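Über uns

Flolo ist eine offene Werkstatt für Papier, Stoff und Farbe. Angefangen haben wir zu zweit: Declan Dunstan kommt aus der Buchbinderei, Darnell Iwasaki hat vorher Siebdruck unterrichtet. Seit Januar haben wir eigene Räume im Holdale-Hof, zweiter Stock, Eingang über die Rampe.

Unser Kursprogramm umfasst derzeit 29 Termine im Halbjahr. Am meisten gefragt sind Stempeldruck, Marmorieren und das Schmelzen von Wachskreiden auf Karton. In jeder Gruppe sind höchstens 7 Plätze frei, weil wir nur eine große Presse haben. Ein Abendkurs kostet 39 Euro, ein Tageskurs 53 Euro. Material ist im Preis enthalten, Schürzen liegen bereit.
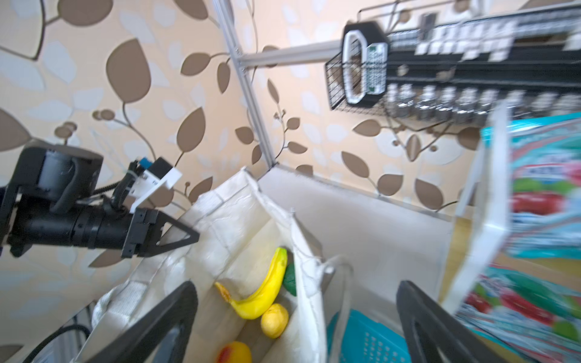
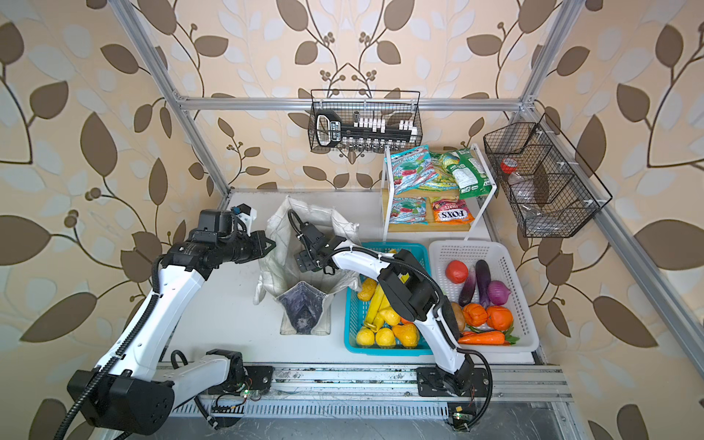
Auf beiden Bildern: eine Stofftasche in hellem Ton

Für Papier arbeiten wir mit Punness zusammen, Farben und Bindemittel beziehen wir von Yakubu. Reste sammeln wir in den Schubladen neben der Tür, dort darf sich jeder bedienen. Wer eigene Stoffe mitbringt, wäscht sie bitte vorher ohne Weichspüler, sonst hält die Farbe schlecht.

Außerhalb der Kurse ist die Werkstatt dienstags und donnerstags von 15 bis 20 Uhr geöffnet. Kinder ab acht Jahren können allein kommen, jüngere in Begleitung. Den Brennofen bedienen nur wir selbst.

Gutscheine gibt es an der Theke oder per Post. Anmeldungen für Gruppen und Schulklassen nimmt Darnell entgegen, Fragen zu Buchreparaturen beantwortet Declan.

Stand: 18. Februar 2024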